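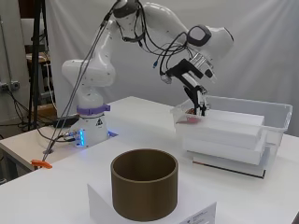 Ruaridh Galbraith wrote in response to my September column that a tabletop arm running at reduced speed should be treated as laboratory equipment, that its operators are competent people, and that a written change rule for such a cell would cost more hours than it saved. He asked which accident I was trying to prevent.

I will take the question in the order he put it, starting with the word "equipment."

A bench power supply is laboratory equipment. Its hazards are fixed when it leaves the factory, apart from damage and misuse. An arm on a table is a different case. The manufacturer supplies a manipulator and a controller. The hazard belongs to the application: the arm, the tool on its flange, the part, the fixture, the program, the mounting, and the place where a person stands. Change the tool and the assessment done with the old tool no longer describes the machine in the room. This principle has been in industrial practice for a long time and is not in dispute on factory floors. It gets dropped when the arm is small and the room has a whiteboard in it.

Galbraith is right that the forces are lower. He is also right that a full industrial change procedure, with its sign-off chain and its forms, does not fit a group that swaps fingers in the morning and again after lunch. I have seen that procedure imposed on a development bench, and it was ignored within a month. A rule that is ignored does harm, since the binder on the shelf is then taken as evidence of control.

My position is that a bench cell needs a short rule with a narrow trigger, and that the trigger should be physical. The group at Ercombe, where I was employed until last year, used the following text. It is printed here in full.

Any change to the tool, the tool mounting, the cable routing on the arm, the fixture, the base mounting, or the configured payload and tool center point is a change to the cell.

After a change, the person who made it writes one line in the log: what was changed, the new payload value, initials.

After a change, the arm runs the program once at 10 percent speed with a hand on the stop.

After that, it runs 100 cycles with a person present before it may run with the room empty.

Program edits that stay inside the existing workspace limits are exempt from the last item only.

The rule came from the Vidov sheet, an older document from a sister site that ran to eleven pages. We cut it to what people would do without being watched.

Several items need defending. The first is cable routing. Most assessments I review do not mention it at all. External tool cables change length demand as the joints move, and a loop that is harmless at one wrist angle can reach a fixture or tighten across a joint at another. When a connector pulls out of a gripper, the result depends on the gripper: some hold on loss of signal, some release, and some do one on loss of signal and the other on loss of power. The operator ought to know which applies before it happens. Cable routing also changes more often than anything else on a bench, because a cable is moved in order to reach something behind it and the person moving it does not think of it as work on the robot.

The second is payload. On most small arms, contact detection compares expected joint torque or motor current with the measured value. The expected value depends on the configured mass and center of gravity. If the tool is changed and the number is left alone, the detection threshold is offset in some poses, in one direction or the other. Nuisance stops are the benign result. The other result is an arm that pushes harder than the settings screen says it will. This fault is silent. It cannot be found by watching the arm, and it is corrected in less than a minute by someone who has been told to look.

The third is the number. Why 100 cycles? Galbraith calls it arbitrary, and the exact figure is. We chose it from our own log. Over 3,436 logged cycles on one cell, there were 246 protective stops, and when we sorted them by distance from the last physical change, most fell early. Past the hundredth cycle the stop rate was flat. A different cell would give a different figure. A group with a log can set its own, and a group without one can borrow ours until it has better data. I would object to it being quoted as a standard.

That brings me to the log, which is the part of the rule that met the most resistance. People accepted the slow run. They disliked writing. The objection was that version control already recorded everything, and for code this was true. Our controller configuration was exported through Plirer, which stamped each change to the settings and kept the history. But a settings history records that the payload was edited. It does not record that the fingers were swapped and the payload was left as it was, and the second event is the one of interest. A physical change leaves no trace in software unless a person puts it there.

One line is enough. I have read logs with fields for ambient humidity and for the operator's training certificate, and in every one of them the field for what was changed said "various."

Now to the accident. Galbraith asked which one I had in mind, and I cannot give him a dramatic one. The injuries I know of at this scale are pinched fingers and one bruised forearm at the Sutherland site, where an arm resumed after a stop had been cleared at the pendant while a second person was reseating a part. The rule above would not have prevented that. A separate rule would have: whoever has a hand in the workspace holds the enabling device, and the stop is cleared by that person. It should be on the same page, and in our version it was added afterward. I concede the point that a change rule is only one of the rules a bench requires.

What the change rule does prevent is harder to list because it consists of things found at 10 percent speed. In three years we caught a tool center point entered in the wrong units, a base clamp left finger-tight, and a waypoint that passed through a riser somebody had put under a fixture. None of these injured anyone. At full speed with the room empty, each would have damaged a tool or the table, and I would not want to estimate what it would have done with a person leaning in to look.

The argument about competence I find the weakest of the three. The people who left the clamp loose were competent. One of them was me. Competence lowers the rate of error and does very little about interruption, and benches are interrupted all day. A slow run after each change is a check on the state of the machine and makes no statement about the person who worked on it.

There is a cost, and it should be stated. The slow run took us four minutes on a typical program. Attended cycles took longer, though the person present was generally doing other work at the same table. On days with many tool changes the rule was a nuisance, and we allowed grouping: several changes made together, one line each, one slow run at the end. I would keep that allowance. Without it, people stop reporting the small changes, and the small changes are the cable and the clamp.

Galbraith has offered to run the rule on his own cell for a quarter and publish the log with whatever conclusion it supports. I have sent him our blank sheet. My only request was that the hours spent on it be recorded in the same log, by the same people, on the day they were spent.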